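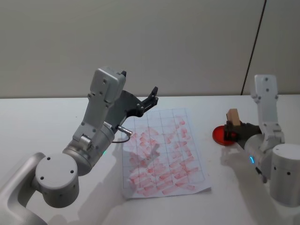
Lista de verificação antes da impressão – romance «Isness», thriller, segunda prova
Revisão: Darcy Grewal
27 Apr 2018

1. Continuidade de datas
Reprovado. A irmã desaparece em novembro e, 2 capítulos depois, ainda faltam meses para novembro. O autor diz que é intencional. Duvido.

2. Nomes e lugares
Com reservas. Bernmont é vila no início e cidade no fim. O inspetor Blöndal perde o trema sempre que está zangado.

3. Pistas e resolução
Reprovado. A chave do armazém Stakari aparece na página 46 e ninguém volta a pegar nela. Se não serve para nada, corta-se.

4. Violência e conteúdo sensível
Aprovado. A nota de aviso está no sítio certo, embora prometa um livro mais duro do que este.

5. Texto da contracapa
Por rever. «Impossível de largar» – larguei-o três vezes. Também revela quem mandou as cartas, o que me parece pouco prudente num livro sobre quem mandou as cartas.

6. Gralhas
Em curso. A lista anterior tinha 1.117 emendas e a nova prova traz 1.275. Gostava que me explicassem como é que se corrige para cima.

7. Direitos das citações
Sem resposta. A letra da canção no capítulo nove continua sem autorização por escrito. «Foi falado ao telefone» não conta.

Parecer: não segue para a gráfica. Volta ao autor com os pontos 1, 3 e 7 assinalados.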